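Stories > Short Fiction > Issue Archive
Filed under: Quick Reads, Family & Other Trouble

We use cookies to remember where you left off reading. Carry on if that's all right, or change your settings.

The Skaltell Road
by Vesela Nedeljković

My uncle Stojan left me a boat, and I get seasick in the bath, so you can imagine how the reading of the will went. Marin laughed so hard he had to go and stand in the corridor. Marin got the money, all 1,375 pounds of it, and a coat.

"You could sell her," said Haris Sandhu, who was the solicitor and also, in Tikasgate, the man you saw about parking fines. He pushed a key across the desk. "She's up at Skaltell. There's a box goes with her."
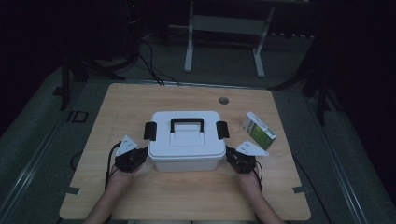

Vol. 3, No. 4 | p. 117

I didn't open the box for a week. I put it on top of the fridge and made toast underneath it and told myself it would be fishing hooks. My uncle had once kept a dead wasp in a matchbox for an entire winter (he wanted to show it to my mother, who wasn't speaking to him) so you'll understand I wasn't in any hurry.

It was letters. Every one of them was from a woman called Elínborg Lund, and every one began "Dear Captain", which made me snort tea up my nose. Captain! He drove the bread van for Softić until his knees went. He never sailed further than the end of the harbour wall, as far as any of us knew, and he came back from that complaining.

But there they were. She thanked him for the plums. She asked if the engine was behaving. In one she said September had been very long without him and she had painted the kitchen door yellow, then painted it back again. I read that one standing up, and then I read it sitting down.

So I rang Marin.

"Did you know he had a girlfriend?"

"Who?"

"Stojan!"

There was a pause, and I could hear him chewing. "Is that where he went on Thursdays?" he said.
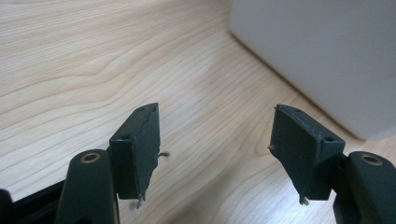 We'd always thought it was cards. He'd put on a clean shirt and that terrible hat and be gone until supper, and he'd come home smelling of diesel and be nice to everybody, which should have tipped us off. My mother used to say he must be winning.

We drove up together the next morning, Marin in the coat. It's a rotten road, all bends, and I felt ill before we'd even seen water. The boat was called Puvlow, for reasons he'd taken with him, and she was smaller than I'd hoped and a good deal greener. Marin rocked her with his foot and I had to look at a shed for a bit.

Across the inlet there was one house. It had a washing line and a short jetty, and a woman was on the jetty with her hand up against the sun, looking at the boat. Looking at the coat, I think now. She didn't wave. She just stood very straight.

"She doesn't know," said Marin.

I hadn't thought of that. Who would have told her? We hadn't known there was anyone to tell.

It was the same road round by land, and I'd have been green at the end of that too. So I took the key out of my pocket and climbed in, and Marin climbed in after me and asked which end was the front.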